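双臂液体处理单元完成季度维护 手眼标定流程作出调整

Hetus实验室自动化组本周二完成了二号双臂液体处理单元的季度维护，内容包括右臂腕部线缆更换、两侧夹爪零位校正以及手眼标定复核。单元于当日下午四时恢复待机，次日起重新接入样品前处理排程。

该单元由左右两条机械臂组成，对置安装于同一台面，分别负责容器转移和定位辅助。控制软件采用Skodeck调度平台，夹爪参数由Magaña工具包统一下发。上次维护后，右臂夹持锥形瓶瓶颈的动作累计执行超过400个批次，日志中出现71条夹持力偏差告警，多数集中在腕部旋转接近限位的姿态。
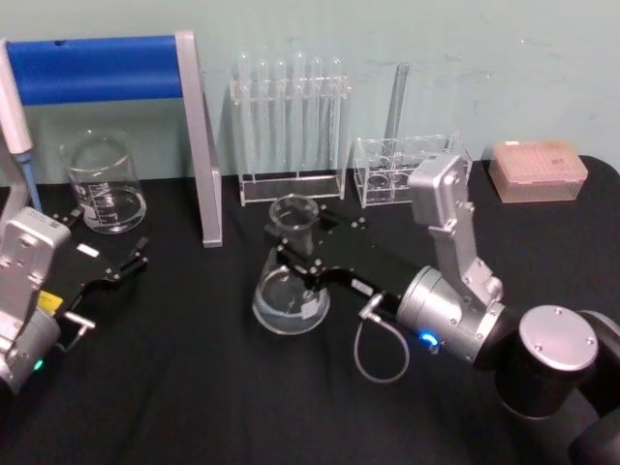 负责本次维护的工程师Dougal Semple表示，告警的直接原因是腕部线缆的弯曲余量不足。线缆在旋转末段受到牵拉，接头处出现瞬时接触不良，控制器随即把电流波动判读为夹持力变化。更换后的线缆加长了悬垂段，接头锁紧后需在全行程内低速往返，确认无牵拉、无刮碰，方可恢复额定速度。

夹爪零位校正按先左后右的顺序进行。操作人员先将手指完全张开，记录编码器读数，再闭合至标准量块，比对两次读数之差。右侧夹爪校正后改用玻璃锥形瓶验证，瓶内只留少量清液，夹持点定在瓶颈。Semple称，空瓶重心偏高，满瓶又会掩盖轻微滑移，少量液体的工况最接近日常使用。

手眼标定是本次改动较多的环节。此前的做法是在空台面上放置标定板，完成后再摆回器皿。新流程保留标定板步骤，另外增加一轮带器皿复核：试管架、烧杯和支架按工作位置摆放，由腕部相机从斜上方采集图像，将识别出的边缘位置与示教坐标逐一比对。复核共采集319帧，其中200帧用于计算偏差，其余用于检查不同视角下结果的一致性。

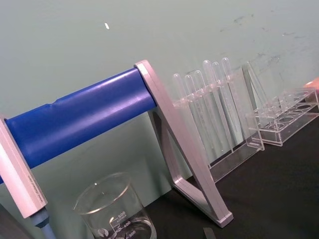 透明器皿仍是识别中的主要难点。亚克力架和试管在浅色墙面前对比度很低，算法能够利用的往往只有管口圆顶和架体边缘的高光。视觉工程师Annick Vidal介绍，小组没有更换光源，而是把台面统一为黑色，并将蓝色横杆及其金属支架设为固定参照物。横杆轮廓清晰，颜色与背景差别明显，适合作为每次开机后的快速比对基准；比对不通过时，系统停在待机状态，不允许夹爪进入器皿区。

Vidal同时提醒，台布的褶皱会改变器皿底部的实际高度。维护手册已补充一条要求：每次重新铺布后，须在两臂之间的区域重新测量台面高度，并更新夹爪下降的终点。带刻度的烧杯应放在左侧夹爪可达范围内，杯身不得与支架底脚接触。

日常保养方面，操作人员每班次开始前须检查夹爪紧固螺钉、线缆接头和腕部指示灯状态。手指内侧用无绒布蘸异丙醇擦拭，晾干后再夹持玻璃件。若指示灯异常，应先按下急停，再断开夹爪供电，不得在通电状态下拔插腕部接头。夹爪本体上的标签不得覆盖或撕除，更换夹爪时须将旧件标签内容抄录进设备台账。

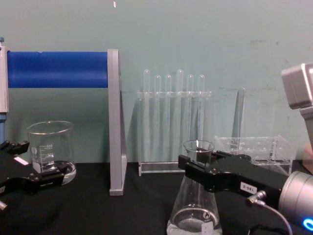

右侧夹爪夹持锥形瓶瓶颈，左侧夹爪位于烧杯前。

维护记录显示，复核结束后右臂完成了一轮低速夹持测试，未再出现夹持力告警。小组将在下一次维护前保留原有告警阈值，以便与更换线缆之前的数据对比。换下的线缆已送交供应商Ustix做断面检查，结果预计六月返回。一号单元的线缆型号相同，更换工作排在检查结果返回之后进行，在此期间该单元腕部旋转范围由软件加以限制。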